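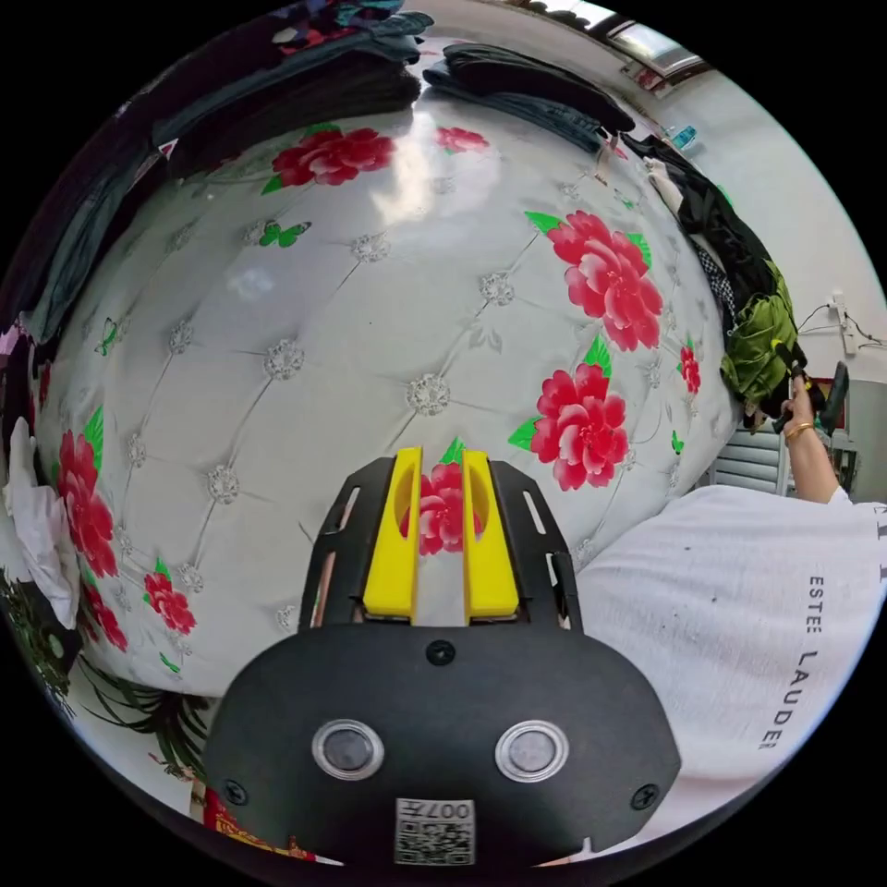

3. Grabación de las demostraciones

Para la tarea de ordenar ropa decidimos no usar el mando a distancia. En el primer informe teleoperamos el brazo y cada prenda nos llevaba demasiado tiempo, con muchos movimientos de corrección que luego el modelo copiaba. Esta vez la persona sujeta una pinza en cada mano y hace la tarea directamente, sin robot.

Las pinzas tienen dos dedos amarillos y llevan una etiqueta con código en el cuerpo. Antes de cada sesión hay que anotar el código de la pinza izquierda y el de la derecha. En dos sesiones los anotamos al revés y tuvimos que corregir los archivos a mano.

Trabajamos en un dormitorio, con la ropa amontonada sobre una cama de cubierta blanca acolchada con flores y mariposas. Hay vaqueros oscuros doblados, prendas negras y una chaqueta verde oliva. Las prendas oscuras sobre fondo claro se distinguen bien, pero el estampado puede confundir al detector, y por eso lo tratamos aparte en el apartado 5.

3.1 Procedimiento

Cada demostración empieza con las dos pinzas abiertas y termina cuando la prenda queda en su sitio. Si la prenda se cae, se repite desde el principio. Participaron 4 personas y grabamos en 3 habitaciones distintas. En total reunimos casi 400 demostraciones, de las que descartamos 18 por pérdida de seguimiento.

Malte Harms revisó las trayectorias con Zuvik, el programa que usamos para sincronizar las dos manos. Los fallos se concentran en los giros rápidos de muñeca y cuando una pinza pasa por delante de la otra.

3.2 Problemas encontrados

La tela gruesa obliga a cerrar los dedos con más fuerza de la que puede aplicar el brazo Urus. Pedimos a los participantes que cogieran las chaquetas por el cuello o por el borde de la manga. También bajamos el ritmo, ya que una persona dobla bastante más rápido de lo que el robot puede seguir.

4. Entrenamiento

Los datos se pasaron al formato de Stakska y se separaron por habitación. La última habitación quedó reservada para la evaluación.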